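Lambrechts Teleop Days - FAQ for people running the arms
Last edited in November. Ask on the Irnska channel if yours isnt here.

What do I do, exactly?
Drive two follower arms by moving two leader arms. Same shape, same joints. You move, they move. Shirt gets folded, you reset, you go again.

Do I need to code?
No. Start, stop, discard. Three keys. The laptop does the rest.

How long is a shift?
2 hours max. Wrists get tired before you notice. Breaks whenever.

Which task is running now?
Shirt fold, set B. Single green tee, one table, both arms. Set A (towels) is closed - 206 good episodes, done, please stop recording towels.

How many do you still need?
Target for set B is 1,381. Long way to go. First batch of 154 is already in and checked.

What does it look like at the table?
Some views from set B, wrist and overhead:

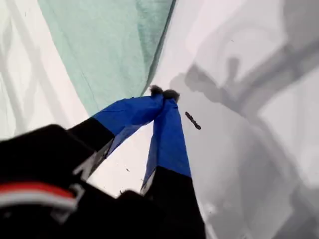
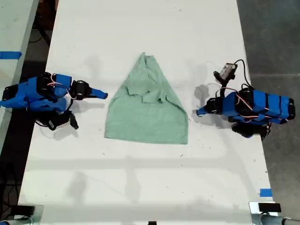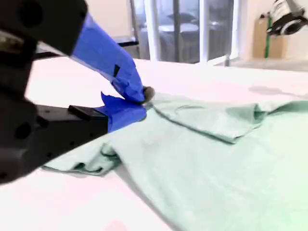
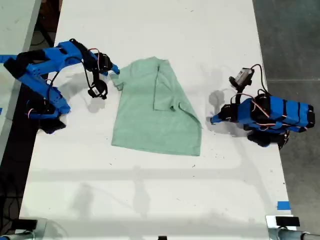

Set B, green cloth on the white table. Overhead views are the second and fourth.

Where does the shirt start?
Anywhere on the table both arms can reach. Vary it. Turned, bunched, a bit off to one side. If every start looks the same the policy learns one start and thats it.

Which side folds first?
Pick one and stay with it for your whole shift. Write it in the notes box (L or R). We sort by it later.

I missed the grab. Discard?
No, keep going if you can recover in a couple of tries. Recoveries are useful. Discard if the shirt goes on the floor, if you bump the table, or if somebody's hand is in view.

Fast or slow?
Steady. Slower than you'd fold at home. Dont stop dead in the middle to think - plan the move before you hit start.

The fingers keep slipping off the cloth.
Check the fingertips first. If the wrap is peeling or the pads are worn, tell whoever is on the desk and log it. Don't re-wrap mid-set on your own, it changes how things look on the wrist cameras.

Can I look at the real shirt or only the screen?
Screen only for set B. Feels bad for ten minutes, then fine. Looking over at the table means you're using info the robot doesn't get.

An arm is buzzing / went limp.
Let go of the leader, hit stop, power off that side. Wait a minute. Rest pose, power on, re-run the zero check. Happens again - leave it off and log it.

Can I move the cameras?
No. Please no. If you knock one, say so, and we mark the episode where it happend.

Where does the data go?
Astis server, overnight sync. Leave the laptop on and plugged in.

Can I use it for my own project?
Yes once the set is closed. Ask for the Dinell export, it has the joint logs and video lined up already. Raw files on request, they're big and messy.

Can I bring a friend?
Sure, one at a time. They do the ten practice folds first like everyone else. Practice folds go in the practice folder, NOT in set B.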